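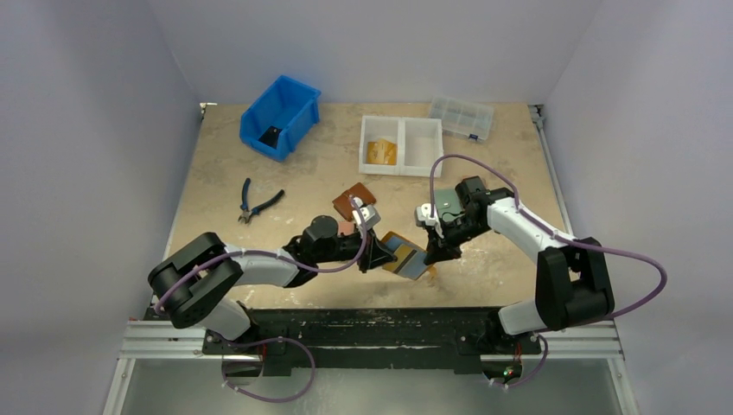 Which cards should go back in the holder, and which should live somewhere else?

Keep the ones you hand over at least once a week. Everything else goes in the tray until you've made up your mind about it, which for most people takes until May.

Section 2: Sorting the Small Stuff

You'll need a card holder, a two-compartment tray, a clear organizer box with small compartments, and one open bin for tools. The Larnley bin is fine. So is any other bin.

1. Empty the card holder completely. Check behind the last card, where the folded receipt lives.

2. Lay the cards face up on the table. Set aside anything expired, along with any loyalty card from a shop that has since become a different shop.

3. Return the keepers one at a time, the most used at the front.

Caution: Leather stretches and does not go back. If you have to lean on the last card to get it in, that card has lost its place. Do not fold it.

4. Put undecided items in the left compartment of the tray. Leave the right one free for things that belong to other members of the household, who will deny it.

5. Sort screws, clips and spare fuses into the organizer box, one kind per compartment. Write the label before you fill the box, and write something you'd search for. "Misc." is a confession.

6. Pliers go in the bin with the handles up. Close the jaws first.

Note: Lotte Dekker, who tested these steps on her own kitchen drawer, recovered 35 cents and a library card in a maiden name. Your results will vary.

7. Tilt the bin toward you and look at the bottom. If you can't see it, take out the top layer and repeat from step 5.

If the organizer box runs out of compartments, see Section 3, Throwing Things Away, before buying a second box. The order form for the second box is on the back page.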